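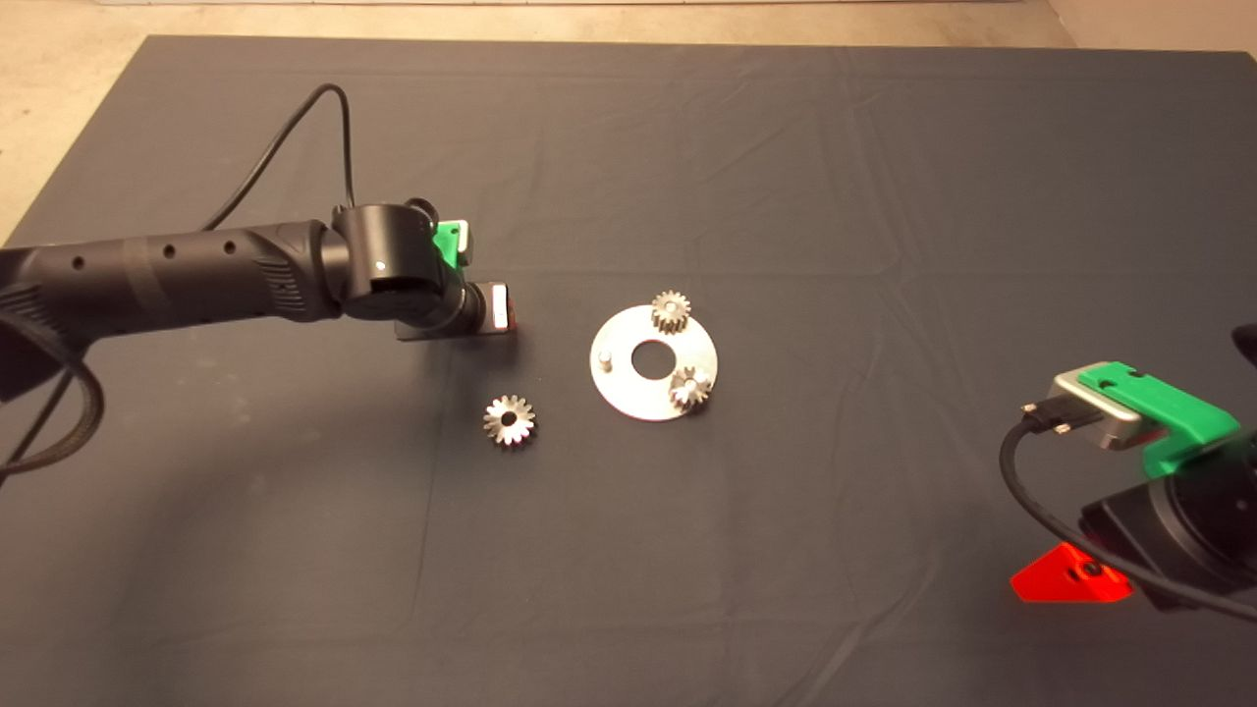
짙은 회색 천을 덮은 작업대와 로봇 팔

서버실 정기 점검표 및 의견
대상: Nazarenko 본관 2층 전산실, 계산 클러스터 랙 3대
점검 주기: 분기 (3월분)
점검: Larysa Panasiuk
확인: Nusrat Paracha

표기 방법: 적합 / 조건부 / 부적합 / 해당 없음
조건부와 부적합은 의견란을 반드시 채울 것. 이전 분기 의견을 복사해 넣지 말 것.

1. 출입 및 통로

1-1 출입문 카드 리더 작동: 적합
1-2 비상시 내부에서 열쇠 없이 개방 가능: 적합
1-3 랙 전면 통로에 적치물 없음: 조건부
의견: 2번 랙 앞에 Amik 노드 교체용 빈 상자가 쌓여 있었음. 점검 중 복도 창고로 옮김. 반품 기간이 남은 상자는 창고 왼쪽 선반에 두고 송장 번호를 겉면에 적어 둘 것.
1-4 랙 후면 통로에서 문이 끝까지 열림: 적합
1-5 이중바닥 패널 들뜸, 파손: 조건부
의견: 3번 랙 뒤쪽 패널 한 장이 밟으면 흔들림. 받침 높이를 조정했으나 나사산이 닳아 다시 풀릴 것으로 보임. 받침 교체를 신청함.

2. 전원

2-1 분전반 앞 공간 확보: 적합
2-2 차단기 회로 명판과 실제 회로 일치: 부적합
의견: 명판에 "예비"로 적힌 회로가 로그인 노드에 전원을 공급하고 있음. 지난번 증설 때 결선만 하고 명판을 바꾸지 않은 것으로 판단됨. 명판 수정 전까지 해당 차단기에 조작 금지 표찰을 걸어 둠. 표찰은 Panasiuk 외에는 떼지 말 것.
2-3 PDU A, B 계통 분리: 적합
2-4 이중 전원 노드의 A, B 교차 연결: 조건부
의견: 1번 랙의 관리 노드가 두 코드 모두 A 계통에 꽂혀 있었음. 작업이 없는 시간에 하나를 B로 옮기기로 하고 운영 담당에게 일정 요청함.
2-5 멀티탭 연결 사용 없음: 적합
2-6 UPS 자가진단 결과: 적합
의견: Flimton UPS 화면에 경고 없음. 배터리 교체 예정일 스티커의 글씨가 흐려져 다시 붙임.
2-7 접지선 체결 상태: 적합

3. 냉각

3-1 항온항습기 필터: 조건부
의견: 흡입구 쪽 먼지가 많음. 다음 분기까지 두지 말고 이번 달 안에 청소할 것.
3-2 누수 감지선 동작 시험: 적합
의견: 젖은 천으로 시험함. 제어반과 Windows 관리 서버의 알림 창 양쪽에서 경보 확인. 메일 알림은 퇴사자 주소로도 가고 있으므로 수신 목록 정리 필요.
3-3 응축수 배수 상태: 적합
3-4 빈 랙 유닛 블랭크 패널: 부적합
의견: 3번 랙에서 노드를 뺀 자리가 그대로 열려 있음. 위쪽 노드의 흡기 온도가 옆 랙보다 높게 기록됨. 패널 재고 없음, 구매 요청 완료.
3-5 온도 상한 초과 시 자동 종료 설정: 적합
의견: 설정값만 확인함. 실제 종료 시험은 Belon 스케줄러 정기 정지 때 함께 진행.

4. 배선 및 장비 고정

4-1 네트워크 케이블 굽힘, 눌림: 적합
4-2 케이블 양끝 라벨: 조건부
의견: 전체 케이블 200여 가닥 중 스토리지 쪽 일부가 한쪽 끝에만 라벨이 있음. 새로 뽑는 선부터 양쪽에 붙이고, 기존 선은 정지 작업 때 보완.
4-3 랙 상호 고정 볼트: 적합
4-4 레일 잠금 장치: 적합
4-5 상부 트레이 하중: 적합
의견: 철거한 구형 케이블이 아직 트레이에 남아 있음. 하중 기준 안에 있으나 다음 증설 전에 걷어낼 것.

5. 소방 및 비상 대응

5-1 가스계 소화설비 압력계: 적합
5-2 휴대용 소화기 위치, 봉인: 적합
5-3 비상조명등 점등: 부적합
의견: 후면 통로 쪽 하나가 시험 버튼을 눌러도 켜지지 않음. 시설팀 접수함. 교체 전까지 야간 단독 출입 금지.
5-4 비상 연락망 최신 여부: 조건부
의견: 문 안쪽 게시본과 공유 폴더 파일의 내용이 다름. 공유 폴더 쪽이 최신. 게시본은 새로 출력해 교체함.
5-5 비상 전원 차단 버튼 보호 덮개: 적합

6. 작업자 안전

6-1 노드 인양용 리프트 바퀴 잠금: 적합
6-2 2인 작업 기준 게시: 적합
의견: GPU 노드는 무게와 관계없이 2인 작업. 기준표에 이 내용이 빠져 있어 추가함.
6-3 청력 보호구 비치: 조건부
의견: 귀마개 상자가 거의 비어 있음. 한 상자 100개들이로 주문.
6-4 정전기 방지 손목띠 시험: 적합

조치 순서

가. 2-2 차단기 명판 수정
나. 5-3 비상조명등 교체
다. 3-4 블랭크 패널 설치
라. 나머지 조건부 항목은 다음 정지 작업에 포함

확인자 의견 (Paracha)
2-2는 명판만 고치지 말고 도면도 같이 수정 바랍니다. 도면 파일은 시설팀과 우리 쪽에 따로 있으니 둘 다 바꿔야 합니다. 2-4의 전원 코드 이동은 오전 9시 이전에 하고, 옮기기 전에 B 계통 부하를 기록해 두십시오. 5-3은 접수 번호를 받는 대로 이 표에 적어 주십시오.

점검자 회신
도면 수정 요청함. 5-3 접수 번호는 아직 받지 못함.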